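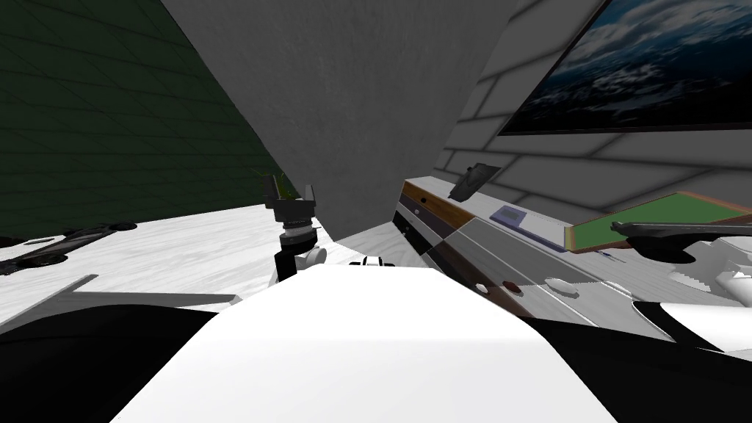

I've worked prep at the Prendergast Street kitchen for Varnitz for six years. We got the two-armed robot in February. People keep asking me what changed, so I'm putting it in one thread.

First, the numbers. We send out 3,000 meals on a normal day. Before the robot it was the same 3,000. The best day since then was 3,263, and that was a holiday order with extra people on shift.

So it didn't make us faster. What it did was take over fetching and putting away. Trays, boards, small tools. I used to do that between every batch and my knees knew it.

Nobody on prep was let go. Two open jobs were never filled though, and I think that should be said out loud. The company calls it "natural turnover."

The training was four hours. Istier, who make the software, sent a trainer for the morning and then we had a phone number. The phone number is fine before 5 pm. Our shift ends at 11.

Before anything runs in our kitchen they try it on a computer model first – counters, drawers, the lot. We got to look at the model in week two and tell them what was wrong with it. That was the most useful hour of the whole thing.

My job title is now "prep and cell lead." It pays 800 more a year. For that I do the restart list, the fault log and my old job.

The part I didn't expect is the quiet. You used to talk to whoever was bringing you things. Now you have to walk over to somebody on purpose.

The Rusach site gets theirs next. If you work there: ask for a say in where the boards and drawers go, and ask who covers faults at night. Get both in writing.

Would I go back? For the knees, no. For the two people we're short on Fridays, yes.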